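Em 30 de abril de 2002, Harvey Gosselin escreveu:
> Pessoal, o fornecedor Lakside garante que a malha da linha Flullon
> não encolhe nem desbota, mesmo lavada a 40 graus. Proponho fecharmos
> já as camisolas do clube para a época toda. São 11 por equipa, mais
> 2 de reserva.

Harvey,

"Garante" como? Por escrito? Li o folheto duas vezes e só encontro "resultados até 95% superiores". Superiores a quê, não diz. Com a Gagnon foi a mesma conversa, e em julho andávamos de cor-de-rosa.

Também não percebo a pressa. O torneio de Ilcombe ainda nem tem calendário, e o preço "só até ao fim do mês" já o ouvi no mês passado.

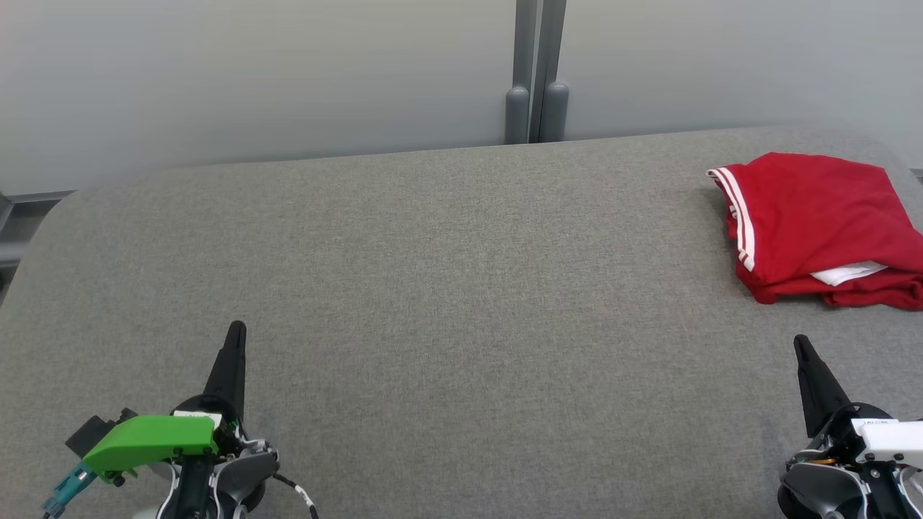 Peça vermelha dobrada, com o friso às riscas brancas.

O vermelho é justamente a cor que me preocupa, com branco ao lado. Peçam uma camisola de amostra, lavem-na 11 vezes com a roupa normal de casa e depois falamos. Se o fornecedor não quiser ceder uma, fico esclarecido.

Outra coisa: quem paga os portes das trocas? No orçamento que reencaminhaste essa linha está em branco. Enquanto estiver, o meu voto é não.

Abraço,
Rui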